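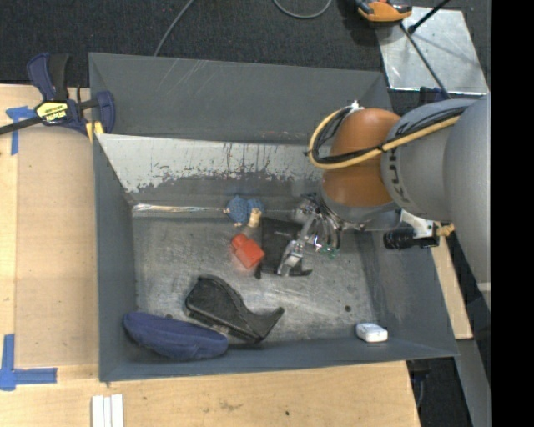

Page 40

Section 3: Surface Preparation and Touch-Up of Painted Steel Bins

3.1 General

The Pindari coating is a single-part enamel for painted steel bins, hoppers and chutes. It is supplied in flat dark gray only. Wear is heaviest on sloped inner surfaces, where parts slide toward the floor of the bin. Scratches near the top edge are cosmetic and may be left until the next full repaint.

Bins finished before July with the older Sasaki primer must be stripped to bare metal. The two products do not bond.

3.2 Before You Start

CAUTION: Do not sand any coating that has not been tested for lead. Use the test strips in the Burnmont kit, part no. 2167.

Work in a ventilated area, away from pilot lights and heaters. Wear a fitted respirator, gloves and eye protection.

3.3 Procedure

1. Empty the bin and vacuum all loose debris, including along the seams.

2. Wipe the inside with degreaser. Change the cloth when it shows dirt. Let the surface dry.

3. Scrape off flaking paint with a stiff putty knife. Hold the blade low – a steep angle will gouge the steel.

4. Feather the edges of the remaining paint with 120-grit paper until no ridge can be felt with a fingernail.

5. Vacuum again and wipe with a tack cloth.

6. Stir the can for three minutes. Do not shake.

7. Brush a thin coat on the back panel first, then the slopes. Leave the floor bare unless the work order calls for a full coat.

8. Wait 10 hours, then apply the second coat.

NOTE: Bare floors will scuff and go dull in normal use. Treat for rust only if orange or brown pitting is found.

3.4 Curing

Do not load the bin for 40 hours after the last coat. Below 50°F, double this time. Paint that dents under thumb pressure has not cured.

3.5 Cleanup and Storage

Clean brushes with mineral spirits. Seal the can and store it upright. Lay used rags flat outdoors to dry before disposal – piled rags can catch fire.

For replacement lids and brushes, see the Asitance parts list, revised 12 Sep 2018.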